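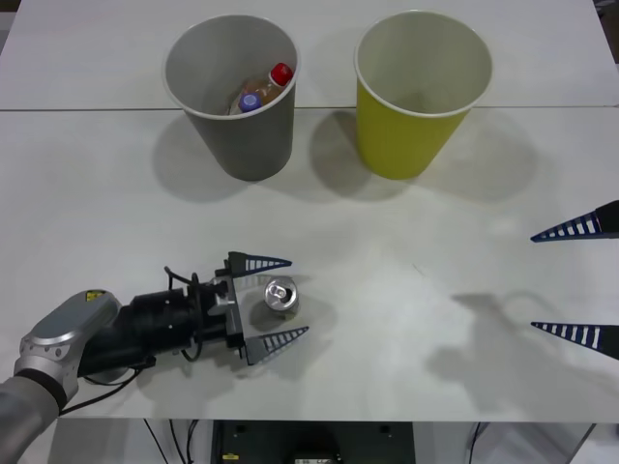

Unit 9: Closures, Containers and the Cost of Sorting

Course handout – Introduction to Packaging and Municipal Waste

Required reading: chapter on mixed materials, pages 42 to 58.

1. Scope
This unit considers small consumer packaging after use. Students should be able to explain why an item made of several materials is harder to recover than an item made of one, and to compare the collection rules of two towns.

2. Paper cups
Most paper cups intended for drinks carry a thin plastic lining. The lining keeps liquid from soaking into the fiber, and it must be separated from the fiber at the mill. Many mills are not equipped to do this. Local rules therefore differ, and a cup accepted in one town may be refused in the next.

3. Bottles and caps
Caps and bottles are often made from different plastics. Where both are shredded together, the flakes may be separated in water, as some plastics float and others sink. Bottles that still hold liquid add weight to the load and can spoil paper collected with them.

4. Case study: Prondberg and Sanna
Prondberg collects all dry packaging in a single bin. Sanna asks households to keep paper apart. In the October survey, 151 households in Sanna returned the questionnaire. Students should note the wording of the question on caps, which was revised before the survey was repeated in Bidel.

5. Assignment
Write a comparison of the two systems – one page, typed. Discuss cost to the town and effort for the household separately. The class test on this unit lasts 90 minutes and covers sections 2 to 4.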